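Where Does the Trash Go?
A Wonder Page for curious kids, by Raíssa Toledo

Think about the last thing you threw away. Maybe it was a banana peel, or a broken crayon, or the crinkly wrapper from a granola bar. You dropped it in the bin, and then I bet you forgot all about it (I usually do too!). But that wrapper was only starting out on a trip, and it's a pretty long one.

In my town, Dimholm, the trip begins early. The trucks leave the garage at 5 in the morning, when most of us are still snoring away under our blankets. A trash truck has a big metal plate inside that squeezes everything toward the back, so that much more can fit — a little like when you sit on your suitcase to get it closed.

My neighbor Murray Whitelaw drove one of those trucks for 18 years. He told me that the smell was never the hard part. The hard part was backing down Wirner Lane in the snow!

Before any of that can happen, though, the trash has to be put into something. Long ago people used metal cans with nothing inside them, and somebody had to scrub those cans out, which was a yucky job. Plastic trash bags came along in the 1950s. Most are made from a plastic called polyethylene (say it like this: polly-ETH-uh-leen). Tiny beads of it are melted and blown up into a giant bubble, taller than a house, and then the bubble is pressed flat and cut into bags. The plastic is very thin, but it can stretch quite a bit before it tears.
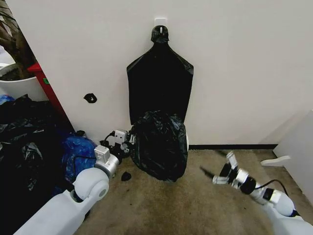
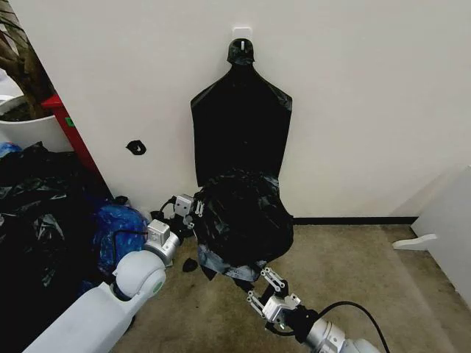
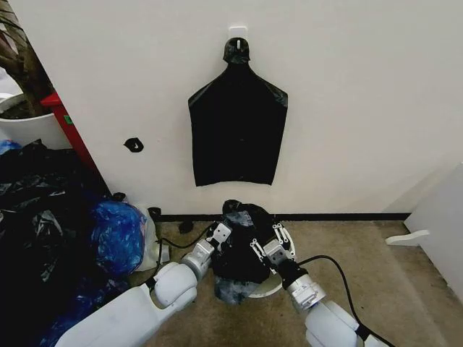
Thin black plastic hanging on a white wall.

So where do the trucks go when they're full? Ours drive to the Caldeira transfer station, a huge building where the trash is tipped out onto the floor and loaded into even bigger trucks. Those ones go to a landfill. A landfill is a big, carefully built hole with a thick lining at the bottom, and every evening the workers cover the new trash with a layer of dirt to keep the birds and the wind from carrying it off.

Things in a landfill break down very, very slowly. An apple core in your garden may be gone by the end of summer, but down in a landfill there's hardly any air, and even an old newspaper can stay readable for years and years. Plastic takes longer still.

Try it at home!
Ask a grown-up if you can bury 3 things in a flowerpot full of soil: a lettuce leaf, a scrap of paper, and a piece of plastic bag. Water the pot now and then. After 9 weeks, dig them up and draw what you find.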